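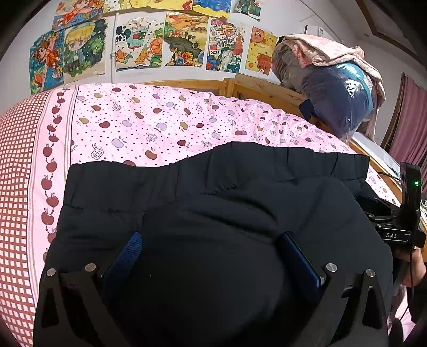
Gummibundhosen falten oder rollen?

retrummer
Gleich vorweg: Ich glaube nicht, dass man Hosen mit Gummibund ordentlich falten kann. Meine schwarze liegt auf dem Bett, ich streiche den Bund glatt, und er kräuselt sich sofort wieder. Im Stapel kippt alles zur Seite. Wie macht ihr das?

Dilani_G
Längs zusammenlegen, Bund nach innen, dann dritteln. Das Gekräusel verschwindet in der Mitte. Dauert 20 Sekunden.

retrummer
20 Sekunden glaube ich, wenn ich es sehe. Bei mir ist der Bund dann so dick wie der Rest der Hose.

strebel_d
Rollen. Oder ab damit in den Vakuumbeutel, so einen blauen von Skasetti habe ich seit August auf dem Schrank, ist immer noch flach.

Dilani_G
Vakuum für Hosen, die man jede Woche trägt? Für die Winterdecke gern, aber doch nicht dafür. Und dem Gummi traue ich nach Monaten unter Druck nicht mehr.

strebel_d
Hast du das mal probiert oder vermutest du das?

Dilani_G
Vermute ich. Du hast es mit Hosen aber auch nicht probiert, oder?

strebel_d
Nein, Bettzeug.

sayaka.t
Ich habe 2 Faltbretter von Vamenik hier, taugen für T-Shirts, bei Hosen kann man sie vergessen. Ich hänge sie inzwischen über einen Bügel — fertig.

retrummer
Dritteln am Donnerstag getestet. Der Stapel steht, allerdings sind es auch erst zwei Hosen. Ich bleibe misstrauisch.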